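Furkau 双臂作业平台评测:楼层垃圾桶换袋,以及保洁班的分工变化

送测方:Brovside
试用地点:Fabbri 办公楼,地毯楼层
评测范围:取袋、换袋、桶周整理、人机交接、排班影响

一、前提

Furkau 的产品页把它归在“通用室内操作平台”一类,宣传视频里有叠毛巾、摆杯子、开抽屉。本文不涉及这些。Fabbri 办公楼采购时只写了一个用途:办公楼层的垃圾桶换袋。评测也只看这一件事,外加换袋时绕不开的几个附带动作,比如从墙上取袋、把桶摆正、遇到地上有东西时停下。

换袋在保洁工作里占的比重容易被低估。单次动作很短,难度不高,但分散在整层楼,每次都要弯腰。纳入试用范围的垃圾桶共83只,分布在走廊、茶水角、打印区和设备间外侧,型号没有统一过,有圆桶也有方桶,桶口尺寸差得不少。楼里原先的做法是每晚由保洁班走完一遍,袋子随车带着,桶里没怎么用过的也照样看一眼。

试用期间机器到位2台,一台常驻楼层,一台备用兼做新位置的示教。两台硬件配置一致,软件版本在中途升级过一次,升级前后的差别后文会单独说明。

二、硬件

机身为轮式底盘加升降立柱,左右各一条机械臂,末端为平行夹爪。夹爪的连杆外露,指尖为黑色,可以单独更换。每个夹爪背后装有灰色传感盒。头部相机朝下倾斜,工作时视野里大部分是墙脚和地面,双臂末端停在左右下角。

臂的负载指标对这份工作来说绰绰有余,一只装满纸杯和包装纸的袋子很轻。真正受考验的是两个方面,一个是夹爪对薄膜材料的控制,一个是低位姿态下的可达性。

先说可达性。立柱降到最低后,夹爪能碰到地面,但肘部会向外张开。桶如果紧靠墙角或者夹在两件家具之间,外侧那条臂需要绕,规划时间明显变长,有时直接放弃并上报。保洁班后来把几只桶从角落里挪了出来,离墙留出一掌宽,这类上报随即减少。挪桶是人去适应机器,采购前应当算进成本里。楼里有几个部门对桶的位置有意见,协调花的时间比挪桶本身长得多。

再说薄膜。平行夹爪夹硬物没有问题,夹塑料袋则取决于褶皱的位置。指尖出厂配的是硬质黑色指套,表面纹路偏浅,两层薄膜叠在一起时容易一并夹住。Brovside 另外提供一种软质指套,换上后分层好一些,代价是磨损快,碰到桶沿的毛刺会起皮。我们最终让右臂用软质指套,左臂保留硬质,因为取袋和撑口的动作基本由右臂完成。

线缆走在臂的外侧,绕成弧形后接到机身。这种布置维护方便,拆一只夹爪只需松开接头和几颗螺丝。缺点也明显,在堆有杂物的设备间外侧,外露线缆有挂到货架横杆的可能。试用中没有发生扯断,刮蹭留下的痕迹有几处。Valter Rustad 负责本楼的设备点检,他在点检表里加了一栏“臂侧线缆外皮”,每次充电前看一眼。

底盘在地毯上的行走比在硬地面上慢。短绒地毯没有问题,接缝处偶有顿挫。底盘轮子会带起绒毛,轮轴需要定期清理,说明书给的周期偏长,我们按一半的间隔来做。

三、取袋点

机器本身不带袋子。Brovside 最初的方案是在底盘上加一只袋盒,袋子一张张叠放,由夹爪抽取。袋盒对袋型有要求,只能用他们指定的卷装袋,展开后再折叠装盒,装盒的工作又回到保洁班手里。Latifa Bensaid 带的班组试过之后提出不做,理由写得很直接:折袋子的时间够把半层楼的桶换完了。

于是改为在墙上设取袋点。做法是在垃圾桶上方的墙面贴一只透明粘钩,挂一束塑料袋,钩子上方再贴一小块红色胶带作为视觉标记。机器按标记找钩子,从下方捏住最外面一张往下拉。袋子用什么牌子不限,有印字也可以,前提是袋束要用夹子或者扎带束紧,底边自然散开。

红色胶带的作用在白墙上很明显。没有标记时,透明挂钩在相机里几乎没有轮廓,机器要靠袋子本身来推断挂点,袋束变薄后误差变大。贴了标记后定位稳定下来,灯光变化的影响也小。标记不要贴在反光的漆面上,也不要和别的红色物品离得太近。灭火器箱旁边的那几处我们改用了别的颜色,需要在后台逐点登记。
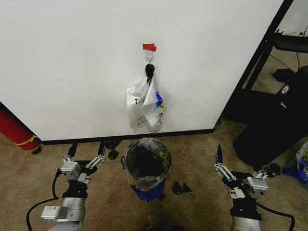

图1 墙面取袋点。红色胶带下方为透明粘钩和袋束,左右为双臂夹爪。

图中的位置在设备间外侧,属于难度偏高的一类。桶周围的地面上有零散的黑色小件和一段线缆,右侧立着货架。桶内已套有透明内袋,袋口翻在桶沿外。对人来说这样的环境不构成障碍,对机器则意味着每一步都要先判断哪些东西可以碰、哪些不可以。

取袋点的补充由人完成。袋束挂上去之前要把夹子压紧,否则机器一拉会连带下来好几张。袋束太厚也不行,外层会向前鼓,指尖碰到时整束晃动,视觉跟踪会丢。合适的厚度要靠手感,班组里的人用了没几天就掌握了,说明书对此只字未提。

四、换袋过程

标准流程分为四段:确认桶口、提旧袋、取新袋、套袋翻边。下面按段记录表现,统计口径为试用期内有完整日志的690次换袋任务,人工中途接手的计入“未独立完成”。

确认桶口。圆桶的识别优于方桶,浅色桶优于深色桶。桶口套有透明内袋时,软件升级前有一部分任务会把内袋误认为桶沿,导致下一段夹空。升级后改为先用指尖轻触桶沿确认高度,误判少了很多,每次多花几秒。透明内袋反光强的时候仍会犹豫,表现为夹爪在桶口上方反复微调。

提旧袋。双臂各捏住袋口一侧,向中间收拢,再向上提。袋内东西少时很顺利。袋内有长条形物品,比如卷起来的图纸或者木尺,会卡住桶壁,机器感到阻力后会放回重提,重试仍不成则上报。这个策略偏保守,但比硬拉要好,硬拉的后果是袋子破在地毯上。液体是另一个问题。机器无法判断袋底有没有液体,提起后如有滴漏也看不出来。试用中的约定是茶水角的桶一律由人处理,机器跳过。

取新袋。问题主要集中在这一段。从袋束上分出一张,软质指套的成功率可以接受,失败时多半是一次拉下两张。机器能识别出多了一张,但没有办法挂回去,只会把两张一起套进桶里。Latifa Bensaid 的意见是这样不算失败,下次提掉外面一层就行。我按规格书判它不合格,班组按实际情况判它可用,两种判法在汇总表里都列了。

套袋翻边。撑口动作做得比预期好。双臂把袋口拉成一条缝,右臂指尖插入后外撑,再把袋子压入桶内,沿桶沿翻下来。翻边的深浅不太均匀,靠墙一侧常常偏浅。偏浅的袋子在扔进重物后会滑下去,第二天要人手重新整理。Brovside 的技术支持 Elikem Quansah 来现场看过,建议把桶先转一个角度再翻第二遍,我们照做,效果有,单次时间拉得更长。

整体速度远低于熟练保洁员。一个人换一只桶的袋子不需要停下来想,机器每次都像第一次见到那只桶。拿单次耗时去比没有多大意义,机器在夜间连续走,没有人在旁边等它。有意义的指标是天亮前能不能走完,以及走完之后还剩多少要人补。就这两项而言,升级前走不完,升级后可以走完跳过茶水角的那一圈,剩余需要补的位置集中在设备间外侧和打印区。

五、桶周整理

合同里写了“桶周地面异物处理”,这一条建议谈判时删掉或者改写。

机器现有的策略是发现桶边地面有物体时拍照上报,由人判断。它有能力捡,试用初期也开放过捡拾功能。问题出在判断上。桶旁边的东西不一定是垃圾,设备间外侧经常有人临时放工具、插头、手套,靠墙立着的物件也多有主人。功能开放后的头几晚,有一副手套被放进了桶里,主人在第二天早上把它翻了出来。之后我们关闭了捡拾,只留上报。

上报信息推送到班组的平板上,附一张照片和位置。照片清晰度够用,分类标签不太可信,线缆时常被标成“带状物”,折叠的小件标成“未知”。班组基本不看标签,只看照片。有一项功能值得肯定,在平板上点“保留”后,同一位置同样的东西不会重复上报,直到位置发生变化。

六、人这一侧

保洁班夜班原来的分工是每人包一片,换袋、吸尘、擦拭都做。引入机器之后,换袋从片区里抽了出来,夜班里固定2人负责跟机:一人在前半段补袋束、清通道、登记跳过的位置,另一人在后半段处理上报和补漏。其余人的片区变大了,内容变单一了。

弯腰的次数确实减少了。Latifa Bensaid 在班组里做过一次不记名的问询,腰背方面的反馈多数向好。同一份问询里也有人写,原来换袋是走动中的活,可以顺便缓一缓,现在整晚推吸尘器,手腕更累。这一条没有出现在 Brovside 的案例材料里,我认为应当出现。排班后来改为吸尘和擦拭每晚对调,手腕的意见少了些,没有完全消失。

跟机岗位的性质和原来的保洁不同。要会看平板、会处理急停后的复位、会判断一次上报值不值得走过去。班组里年纪较大的两位一开始拒绝碰平板,后来一位学会了并且成了处理复位最快的人,另一位申请留在片区。岗位工资的问题拖了很久。物业方起初认为跟机比原来轻松,不应加钱;班组认为技能要求变了,应当加。负责人事的 Magdolna Magyar 最后把跟机列为单独的岗位说明,定了津贴。这件事在机器进场之后才开始谈,谈的过程中跟机的人拿的是原来的工资。准备引入同类设备的单位,建议把岗位说明放在验收之前。

人数上,试用期间没有裁减。有一名员工离职后岗位没有补,公司方面的说法是正常流动。我无法判断这与机器有没有关系,只把事实写在这里。班组对此有自己的看法,开会时说得很清楚。

另外有一项变化在日志里看不到。以前夜班的人知道哪个部门最近在加班,哪只桶周围老有积水,空调漏水有两回就是换袋的人先发现的。换袋交给机器以后,这类信息少了一个来源。机器的照片只在识别到异物时才拍,地毯颜色变深一点不会触发。我们要求跟机人员在补袋束时顺手看一眼周边,写进了交接表,执行得时好时坏。

关于相机,办公人员有过疑问。机器在夜间运行,画面里偶尔会出现加班者的桌面。Brovside 提供本地存储的选项,默认是关着的。我们要求打开,并把保存期限设到最短。部署时应当在楼层公告里说明机器拍什么、存多久、谁能看,我们公告发得晚,为此回了不少邮件。

七、安全与故障

急停按钮在立柱两侧,位置合适,蹲在桶边也能按到。急停后双臂保持原位不下坠,这一点做得好。复位需要在平板上确认两次,并且手动把臂推离桶口,初学者常漏掉后一步,机器会拒绝继续,提示文字却只写“姿态异常”。希望后续版本把提示写清楚。

人靠近时机器减速,距离再近则停止。阈值默认偏大,在走廊里有人经过就停,对进度有影响。夜间人少,可以接受。白天我们不安排运行。

故障方面,试用期内夹爪更换过一次,原因是传感盒读数漂移,软件能自检出来,备件由 Brovside 提供。底盘轮轴缠毛造成过停机,清理后恢复。充电座在地毯上会慢慢移位,机器对不上触点,次日早上发现电没充进去。用胶条固定后没有再发生。

夜间噪声不大,主要来自立柱升降。相邻楼层没有投诉。

八、软件与示教

新位置需要示教。由人操纵双臂走一遍流程,机器记录后再自行尝试若干次,表现稳定才加入路线。示教手柄的手感偏重,做完一组动作前臂发酸。熟练之后,一个新取袋点的示教连同调试需要半个班次,茶水角那类复杂位置则更久,我们没有做下去。

后台的路线编辑器能用,不好用。跳过某个位置要进到第三层菜单,而这是跟机人员最常做的操作。我们向 Brovside 提过两次,升级后菜单位置没有变。日志导出的格式规整,字段说明齐全,本文的统计就是从导出文件直接做的。

中文界面的翻译有几处生硬,“夹持丢失”与“夹持释放”在两个页面里混用,前者是故障,后者是正常动作。班组在平板旁贴了一张对照。

九、适用与不适用

适用的情况:桶型相对统一,走廊和开放办公区为主,夜间无人,墙面允许粘贴挂钩和标记,有稳定的跟机人员。

不适用的情况:桶多在角落或柜体内,垃圾含液体比例高,墙面不能贴东西,或者指望设备到位后就不再需要人。最后一种在销售沟通中出现得很频繁。

同期我们看过另一家供应商 Avon 路展厅里的单臂方案,桶要换成配套的带卡扣的型号,换袋可靠,代价是整栋楼的桶都要换掉。对新建楼来说可能更合理。Fabbri 办公楼的桶刚采购不久,没有走这条路。

十、评分与处理意见

硬件可靠性:良。
换袋独立完成度:中,软件升级后接近良。
取袋环节:中。
桶周异物处理:差,建议只用上报。
后台易用性:中偏下。
对现场人员的要求:高于厂商材料的描述。

采购方目前的决定是保留常驻的一台,备用机退回,茶水角和设备间外侧继续由人换袋。墙上的取袋点全部留用,由人换袋的位置也从墙上取,保洁车上不再装整卷的袋子。下一次复评安排在十二月,届时会单独测软质指套的新批次,并重新统计靠墙一侧的翻边深度。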